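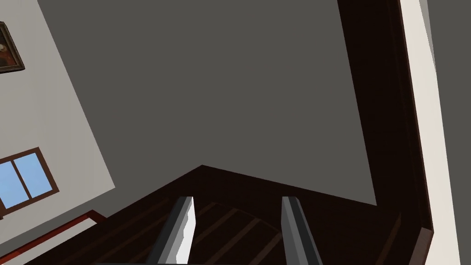
Looking up in a computer model: flat grey ceiling, dark wooden beam on the right.

Tonelberg open day, July

We got to Tonelberg just after ten and parked in the field behind the church, as the leaflet asked. From there it is a short walk down to the old grain hall. Tickets were on sale at the side door and the main doors were kept shut for most of the morning.

The hall has been closed for repairs to the roof and upper floor, and this was the first time visitors had been let in since the work began. Groups went round with a guide. Ours was Kinga Sárközi, a carpenter with Aitken, the firm doing the timber work. She started on the ground floor, where the sacks used to be weighed, and showed us the iron hooks still fixed along the north wall. The hall could hold 3075 sacks in a good year, according to the ledger kept upstairs.

The stairs are steep and there is only one handrail. On the upper floor the old boards have been lifted, numbered in chalk and stacked by the window. Of the 64 joists, most are staying. Where an end had rotted in the wall, Aitken has cut back to sound wood and joined on a new piece of oak with a long sloping joint and pegs. Kinga let us handle a practice joint on the bench. It was heavier than it looked and I could not get a fingernail into the gap.

Several people asked about the ceiling below. The lath and plaster had been patched with at least three different mixes, one of them very hard, and it had pulled away from the laths near the stairs. The new plaster will be lime with goat hair. It goes on in three coats and the first was drying when we were there, so we had to keep to the planks.

Lunch was in the yard. Soup and bread, a choice of two cakes, and tea from an urn. There was a queue but it moved.

In the afternoon Fatemeh Daneshvar gave a talk on the history of the grain trade along the river. She spoke for 30 minutes without notes and then took questions. I had not known that barges came up as far as Tonelberg, or that the toll on them paid for the bridge. A man at the back disagreed with her over the date of the lock and they carried on talking about it outside - I did not hear how that ended.

Those who wanted to could then walk to the lime kiln, which is uphill and takes longer than the sign says. We went. The kiln itself is fenced off, but there is a good view of the roof from the path, with the new slates showing darker than the old ones.

Entry was free for children. Wear flat shoes if you go, and bring cash for the cakes. The next tours are planned for when the floor is back down.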